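Gobelets et couvercles : la cafétéria de Pellport change ses habitudes

La cafétéria du centre d'affaires de Pellport cessera en décembre de donner automatiquement un couvercle et une paille avec les boissons à emporter. Les clients devront désormais les demander au comptoir. La mesure, annoncée par l'exploitant Stureo, s'applique à toutes les boissons, chaudes ou froides, et s'accompagne d'une remise pour ceux qui viennent avec leur propre tasse.

L'établissement occupe le rez-de-chaussée de l'aile Siriwardena, entre l'accueil et la sortie vers les parkings. Il sert surtout les employés des bureaux situés aux étages, avec deux moments d'affluence, l'un avant 9 heures et l'autre juste après le déjeuner. La plupart des cafés partent à emporter, y compris quand le client s'installe ensuite à quelques mètres du comptoir.

Stureo dit avoir pris sa décision après un relevé effectué sur une semaine ordinaire, hors vacances scolaires. Pendant cette période, 1086 boissons ont été vendues dans un gobelet jetable. Dans 119 cas seulement, le client avait apporté sa tasse. Le relevé indique aussi qu'une bonne part des couvercles était retirée avant la première gorgée et jetée sur place, dans la corbeille placée à côté du sucre. 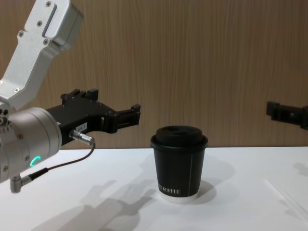
Le gobelet lui-même ne disparaît pas. L'exploitant a étudié un système de consigne, comme celui qui fonctionne depuis le printemps dans son autre point de vente, à Grurkthorpe, mais il l'a écarté pour l'instant. La cafétéria de Pellport ne dispose pas d'une laverie assez grande et le local de plonge, partagé avec la cuisine du restaurant d'entreprise, est déjà occupé une grande partie de la matinée. Une nouvelle étude est prévue lorsque le bail du local voisin arrivera à son terme.

À Grurkthorpe, les tasses consignées sont rapportées au comptoir ou déposées dans un bac près des ascenseurs. Le système a demandé plusieurs semaines de mise au point, notamment pour les retours en fin de journée, quand le comptoir est fermé. Stureo précise que les deux sites n'ont ni la même clientèle ni les mêmes horaires, et que l'expérience ne peut pas être reprise telle quelle.

Pour les pailles, la règle sera un peu différente. Elles étaient jusqu'ici en libre-service, dans un pot posé près de la caisse. Elles seront rangées derrière le comptoir et remises sur simple demande, sans supplément et sans que le client ait à se justifier. L'exploitant a tenu à conserver un stock permanent après avoir reçu plusieurs messages de personnes qui ne peuvent pas boire autrement. Les boissons glacées seront elles aussi servies sans paille, sauf indication contraire au moment de la commande.

Les couvercles resteront disponibles pour toute personne qui doit prendre l'ascenseur ou l'escalier avec une boisson chaude. Le personnel posera la question à chaque commande pendant les premières semaines. Les commandes groupées, passées par téléphone pour les réunions, continueront d'être livrées avec les couvercles en place – une exigence du règlement intérieur du bâtiment, qui interdit le transport de récipients ouverts dans les couloirs moquettés. 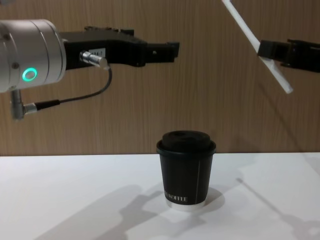

Un gobelet noir muni de son couvercle. Les pailles ne seront plus proposées en libre-service.

La remise pour les tasses personnelles sera appliquée directement en caisse. Elle concernera le café, le thé et le chocolat, mais pas les jus pressés, préparés dans des contenants gradués. Les tasses devront être propres et passer sous le bec de la machine, ce qui exclut certains modèles hauts. Un gabarit en carton sera posé sur le comptoir pour permettre aux clients de vérifier avant de commander. Les tasses trop hautes pourront tout de même être remplies à partir d'un pichet, aux heures creuses.

Stureo espère économiser par ce moyen près de 4000 couvercles d'ici à l'été. Un premier point sera affiché à l'entrée de la cafétéria à la fin de l'hiver. L'exploitant n'a pas communiqué le montant de l'économie attendue, mais indique que le prix du café ne changera pas à cette occasion.

Dans les bureaux, les avis sont partagés. Certains habitués disent ne jamais avoir utilisé le couvercle et s'étonnent que la question n'ait pas été posée plus tôt. D'autres craignent que la file s'allonge le matin si chaque commande donne lieu à un échange supplémentaire. Une seconde caisse sera ouverte entre 8 heures et 9 h 30 pendant la période de lancement, et maintenue ensuite si l'affluence le demande.

Le tri des déchets sera revu au même moment. La corbeille unique du coin sucre sera remplacée par deux bacs, l'un pour les gobelets vidés, l'autre pour les couvercles et les autres déchets. Les restes de liquide devront être versés dans un petit évier installé à côté. Les gobelets collectés seront remis au prestataire qui enlève déjà les cartons du bâtiment. Les affiches du coin sucre seront refaites, les anciennes indiquant encore les consignes de tri du précédent exploitant.

Les cent premiers clients qui présenteront leur tasse le matin du lancement recevront une boisson gratuite. L'offre est limitée à une boisson par personne et n'est pas cumulable avec la carte de fidélité, dont les points déjà acquis restent valables. Les horaires de la cafétéria ne changent pas : ouverture à 7 h 30, fermeture à 17 heures.

À lire aussi
Parking de Pellport : l'accès nord fermé pendant les travaux
Le restaurant d'entreprise teste un second service à 13 heures
Grurkthorpe : bilan du premier semestre de la tasse consignée
Aile Siriwardena : les ascenseurs remis en service
Objets trouvés : nouveau guichet à l'accueil

Contact – Mentions légales – © Le Journal de Pellport, tous droits réservés – Retour en haut de page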